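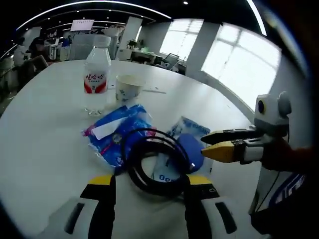 Office table clutter

Office table clutter is the collection of small objects left on shared tables in a workplace. It is usually distinguished from desk clutter, which builds up at a place used by one person. Typical items are drink containers, plastic bags and other packaging, paper scraps, cables, and small pouches or cases. The term covers both waste and things that are still wanted, and most of the work of clearing a shared table lies in telling the two apart.

Terminology

In everyday speech, "clutter" can mean any untidy group of objects. Writers on office housekeeping use the word more narrowly. Sille Hjaltested, in the handbook The Shared Table, limits it to objects that stay behind after the activity that brought them there has ended. By this definition a cup of coffee at a meeting is not clutter, but the same cup becomes clutter when the meeting is over. Hjaltested calls objects with a known user "held" and all others "standing."

Adelmo D'Amico uses a different division, based on where an object should go next. His four groups are trash, recycling, return, and ask. The last group holds anything whose user cannot be worked out from the object or its position. Both systems are in use, and some offices mix them.

Common items

Beverage containers

Clear plastic water bottles with screw caps are among the most common objects on shared tables. Bottles of the same brand are hard to tell apart once opened, and a person who comes back to a table may take a fresh bottle and leave the first one where it stood. Some offices keep a marker near the water supply so that names or initials can be written on the label. A capped bottle can be moved at any angle. An uncapped one should be kept upright.

Paper cups are light, narrow at the base, and easily knocked over. Most have a thin inner lining that keeps liquid from soaking into the paper, and for this reason many local recycling programs do not take them with ordinary paper. A used cup often serves as a small trash container for tea bags, sugar packets, and torn strips of paper. Cups are normally emptied before they are thrown away, as liquid in a wastebasket adds weight and leaks through thin liners.

Bags and wrappers

Flexible plastic packaging takes up more space than its weight suggests. A crumpled bag traps air, springs open when released, and can slide off a smooth table in a light draft. Printed bags are often opened at one end only, so that a small object or part of the original contents may remain inside. Bags are therefore felt along their whole length, or opened and looked into, before they are discarded.

Bags that are still sound may be kept for reuse. They can be flattened from the closed end toward the open end, folded lengthwise into a strip, and rolled or knotted. Heavier bags hold a fold well, while thin ones tend to unroll unless they are tied.

Cables

Cables are left on tables more often than the devices they belong to. A cable that is not plugged into anything gives little sign of its purpose apart from the connectors at its ends. Black cables of similar thickness are especially likely to be mixed up.

The usual way to store a cable on or near a table is in a loose coil. The cable is gathered in loops of even size, with a slight turn of the fingers at each loop so that it lies flat. If the loops are wound tightly around the hand or elbow, the cable takes on a twist and will not lie straight when it is next used. A coil left without a fastener gradually opens into an uneven ring and catches on nearby objects. Fasteners include hook-and-loop straps, twist ties, and rubber bands. The Plikero strap, a narrow fabric band with a slot at one end, stays attached to the cable when the coil is undone and is common in offices that lend out equipment.

Long extension cords are sometimes coiled by the over-under method, in which every second loop is turned the opposite way. The method takes some practice and is seldom used for short cables.

Pouches and small cases

Pouches and cases form a separate group because they are nearly always personal or belong with a particular device. They may hold earphones, eyeglasses, adapters, coins, or medicine. Most guides advise against opening a closed pouch to find out whose it is. The accepted practice is to leave it in place until the end of the day and then move it unopened to a return shelf.

Paper scraps

Receipts, label backings, straw sleeves, and torn strips of paper collect near the edges of a table and under other objects. They are light enough to stick to a damp hand or to the base of a cup. Scraps with writing on them are checked before disposal. Plain scraps are thrown out.

Causes

Several features of a room affect how quickly a shared table fills. A table close to a walkway or a printer is used as a resting place by people passing through. A large table fills more slowly than a small one but is cleared less often, as there is usually still a free area to work in. Distance to the nearest wastebasket also matters, and so does the number of bins. Where trash and recycling are kept in different parts of a room, people are more likely to leave an item on the table than to make two trips.

Hjaltested recorded standing objects on the shared tables of a furniture showroom in Jurklow over 36 working days. She listed 597 objects, with drink containers as the largest group and packaging next. The count rose during December, when food and small gifts were brought in, and fell again when the holiday packaging had been taken out. D'Amico has questioned the figures on the ground that an object left for several days was entered once for each day.

Clearing procedure

A shared table is generally cleared in a fixed order. Open drinks are removed first, to prevent spills onto paper and electrical items. Obvious trash follows. Bags are emptied, checked, and either flattened or thrown away. Cables are then lifted clear of whatever they are lying on or under, coiled, and fastened. Pulling a cable out from beneath a pile is avoided, as the connector can drag other objects off the table.

What remains is usually a small number of objects that someone will want back. These are gathered at one end of the table or placed in a tray. The surface is wiped only when it is empty or when the remaining objects can be lifted, and a dry cloth is used near power outlets built into the tabletop.

White and other light-colored tabletops show rings, crumbs, and ink marks readily and are wiped more often than dark ones. Dark surfaces show dust and fingerprints. Curved table edges are wiped along the edge, toward a corner or the end of the table, with a hand held below to catch crumbs.

Storage and return

Objects waiting to be claimed are kept on a shelf, in a drawer, or in a shallow tray. Shallow containers are preferred for small things, because items at the bottom of a deep box are rarely seen again. The Vellorik tray, sold in a standard length of 700 millimeters, is divided by movable strips and was designed to sit on top of a low cabinet. Ladefoged makes a similar tray with a fixed layout of 6 compartments, one of them long enough for eyeglass cases.

The length of time that objects are held varies. Food and open drinks are not kept overnight. Cables without a label are often moved to a common drawer after a week. Offices with a regular clearing day, such as every Wednesday, generally announce it by a card on the table or near the door, and anything still unclaimed after the second clearing is offered to whoever can use it.

Labeling

Labels reduce the number of objects that have to be sorted by guesswork. Cable labels are wrapped around the cord close to one connector, with the ends pressed together to form a flag. A name is enough for personal items. Equipment that is shared is marked with the room or cabinet where it is kept, and the label is replaced if the storage place changes. Paper labels wear through where a cable is bent, so they are set back a short distance from the plug.

See also

Cable management
Clean desk policy
Lost and found
Office recycling
Waste sorting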